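17 April 2021

Prendum archive, disk cleanup, second pass.

Ran the checksum compare between the old Pruson share and the new volume again. 1,671 files don't match or are missing on one side, same number as last time, so the count is at least stable. Most are in the Issahaku interview folders – the audio was re-exported in October and the old copies were never removed. Same names, different lengths.

Took 118 of them and went through by hand. Pattern so far: the newer export has the first couple of seconds trimmed, otherwise identical by ear. Kept the older one wherever the trim cuts into speech. Moved the rest to the holding folder, nothing deleted yet.

Two folders have no readable dates at all. Left those alone. 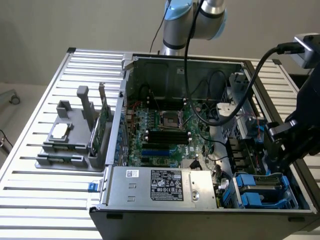 Carla Ghanem thinks the holding folder is a mistake and that we should rename in place with a suffix, so the transcripts still point at something. She found two transcripts already broken by the move. Fair point. I put those audio files back and will write the path list out before moving anything else.

Compare script still treats accented letters in file names as a mismatch. Need to normalize both sides before comparing, then rerun. I expect the count to drop, mostly in the Vastus letters.

To do: path list, normalize names, ask Dalal Hijazi which export settings were used in October. Also find out if the transcripts were timed against the old audio or the new. If it was the new, the trimmed copies have to stay too – check space on the volume first.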